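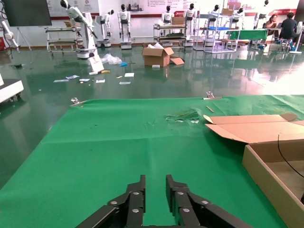

A work table covered with a green cloth, with an open corrugated box at its right side and packing material on the floor beyond.

Unpacking

Unpacking is the removal of goods from the containers and protective materials in which they were shipped or stored. It is the final stage of most deliveries and usually includes checking the contents, separating the packing materials, and clearing the area used for the work. In households the term most often refers to the period after a move. In stores, workshops, and exhibition rooms it refers to a routine task, sometimes given its own table or bay.

Work surface

Small and medium-sized goods are commonly unpacked on a table. The surface is often covered with a cloth or mat, which protects the finish of both the table and the goods and keeps small parts from rolling. A plain cloth in a single color makes screws, clips, and loose fittings easier to find. Cloths that have been stored folded keep their creases for some time, and a cloth that is not fastened tends to move when boxes are dragged across it. Metal clamps along one or more edges are a common remedy. Weights and adhesive tape are also used, although tape may leave a residue.

Large or heavy goods are generally unpacked on the floor. Hard, smooth floors such as sealed concrete and epoxy are easy to sweep, but loose film and paper on them can be a slipping hazard.

Containers

The corrugated cardboard box is the most widely used shipping container for consumer goods. Its usual form has four flaps at the top and four at the bottom, closed with tape, glue, or staples. When a box is opened, the tape is cut along the center seam with a short blade, and the flaps are folded outward so that they lie clear of the opening. Flaps that have been cut away or have torn loose are normally kept with the box until the contents have been checked, as labels and handling marks may be printed on them.

Boxes intended for reuse are left whole. Others are flattened along the original folds. A flattened box takes up a small part of the space of an open one -- an important point where collection is infrequent.

Packing materials

Materials found inside a box fall into several groups. Wrapping materials, such as plastic film and tissue, protect the surface of an item from dust and scratches. Cushioning materials, such as bubble wrap, foam sheet, and crumpled paper, absorb shock. Filling materials take up empty space so that the contents do not shift. Slips, inserts, and small packets may also be present and are easily discarded by mistake along with the filler.

Bubble wrap and clean paper are often saved for later use. Thin film is rarely saved, as it tears and crumples on removal. Foam that has been molded to fit a particular item is usually kept with the original box in case of return.

Procedure

Written procedures differ by trade but follow a similar order. The outside of the container is inspected for damage before it is opened. The contents are then lifted out, set on the prepared surface, and compared with the packing list. Accessories are placed together at one side. Packing materials are searched before disposal.

The Druddale warehouse of the moving firm Tesari adopted a procedure of this kind under its floor supervisor, Abilio Cordero. It required that every box remain beside the table until its list had been signed, and that the floor be cleared after each group of five boxes. In one November the warehouse received 2,636 boxes, of which 1,501 were kept for reuse. A later revision set a limit of 300 flattened boxes in the storage bay at one time.

Jillholm, a furniture retailer, uses a different arrangement in which packing materials are sorted at the end of the working day. The Valderrama handbook, used in training by both firms, permits either method -- provided that walkways are kept open.

Disposal

Clean corrugated cardboard is accepted by most recycling programs once tape and plastic have been taken off. Plastic film and bubble wrap are often excluded from household collection and may have to be taken to a separate drop-off point. Paper filler can usually be recycled with cardboard. Rules for foam vary widely by area.

See also

Corrugated fiberboard
Cushioning
Packing list
Moving company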